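Ticket 2754 — Seam in the big packing table keeps catching pouches
Category: Furniture & Fixtures > Tables
3 min read

Opened by: Sandra Kershaw
Site: Mernuvgate, upstairs room
Status: Open, waiting on part

Hi all, me again with the table! I'm going to write this up as I go, so sorry if it rambles.

The problem is the join that runs across the top. Anything thin and floppy that gets slid over it snags. The see-through pouches are the worst for it. You push one from the back half to the front half, the leading corner dips into the gap, and then the whole thing folds up on itself. Rigid stuff goes over fine.

First thing I tried was cleaning it out. I ran a plastic scraper along the whole length and got a surprising amount of gray fluff and one staple (no idea, we don't even staple up here). Slid 20 pouches across afterward and 3 of them caught. Better than before, but I wouldn't call it fixed.

Next I got down underneath with a flashlight and checked the clamps that pull the two halves together. Two were loose. I snugged them up by hand and then a bit more with the wrench from the Jirkdale kit. The gap closed a little at the left end and hardly at all on the right. Baldur thinks the right leg is sitting low and pulling that side open, and he may well be right, because my level says the same thing.

For now I've asked everybody to keep the pouches on the near side of the join and park whatever else they need on the far side, so nothing soft has to cross it. 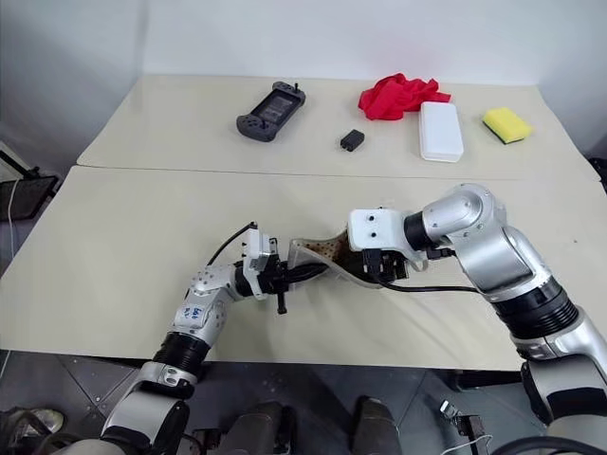

Tabletop with the seam running across, pouch on the near half.

Update, 18 Apr 2018: Aarne came by and turned the foot on the right leg up until the bubble sat in the middle. Then we loosened every clamp, pushed the halves together and tightened them again from the center out. Much nicer! You can still feel the join with a fingernail, but I ran another 20 pouches over it and only one hesitated — right at the spot where the edge has a tiny chip.

Please don't put tape over it. I tried that last September and the tape edge caught worse than the gap did, plus it took me half an afternoon to get the glue off.

Still to do: Sachiko is ordering the filler strip from Ellwood, the 172 cm one, and we'll trim it to fit. I'll leave the ticket open until it's in and I've done one more round with the pouches.

Related tickets
Wobbly leg on the Nunness bench
Scraper missing from Jirkdale kit
Which cleaner is safe on the beige tops?
Chipped table edge, sand or fill?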